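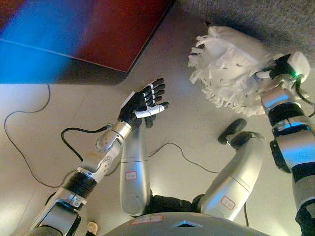

Cluswood Dictionary, Usage Panel
Minutes of the meeting of 4 June 2021

Present: Hae-won Kang (chair), Jinlong Tang, Hằng Quách, Uyên Trịnh, Wendell Benavides (minutes)

1. Minutes of the last meeting
Approved after the word "approved" was corrected. It had been spelled with one p. The minute-taker has asked that this be recorded without further comment, and got two further comments.

2. Plural of "attorney general"
Carried over again. Jinlong still prefers "attorneys general." Uyên still says she has never heard anyone use it without looking pleased with themselves. The current entry gives both forms and will go on doing so until one side retires.

3. "Literally"
Withdrawn from the agenda by Hae-won, who pointed out that we had 10 items and would like to eat lunch.

4. Reader mail
The mailbox holds 29 letters on the new entry for "irregardless." Most object to its being there. One objects to the label "nonstandard" and would like an apology, addressed to his late mother. Hằng will write a single reply that explains what a dictionary does, and will try to keep it under a page this time.
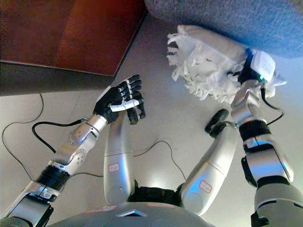 Reading time: 2 minutes

5. "Inbox" as a verb
This took up most of the morning. Uyên brought citations from office email and from a cooking forum, all in the pattern "inbox me." Jinlong asked whether we had a duty to record everything people do. Hae-won said yes, that was more or less the job. Jinlong said he had been afraid of that.

Wendell asked about the past tense. The panel tried "inboxed" aloud several times and did not enjoy it. Agreed to enter the verb, label it informal, and give the past tense in small type.

6. Earliest date for "gossipmonger"
Our files put it later than Hằng thinks is right. She has a lead in a sermon of 1681, but the copy she has read is a reprint and the printer may have tidied the wording. No change until she has checked an original. The Gredano database is no help, having read the long s as an f throughout, so that the preacher appears to be against "goffip."

7. Order of senses under "set"

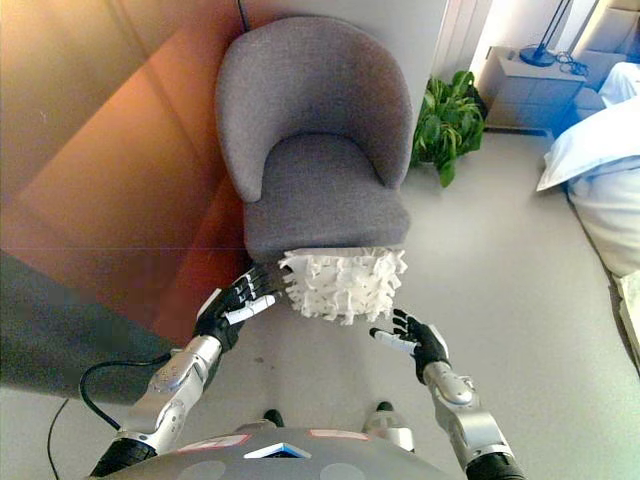 Hằng Quách said that the entry was too long for any reader to reach the end, and that she had the sense about jelly down as number 2 in her draft because at least people make jelly. Hae-won replied that oldest-first was the house rule and had been printed in the front of every edition. Hằng asked who reads the front. There was a pause in which several people looked at the chair.

Order left as it is. Hằng may add a short guide at the top of the entry, if it really is short.

8. Hyphen in "e-mail"
Removed.

9. Words of the year
Suggestions to Uyên by the July meeting. Please no more phrases of four words, and nothing coined by a relative.

10. Other business
Jinlong reported a "less" for "fewer" in our own style guide. Wendell to fix it quietly.

Adjourned for lunch, late.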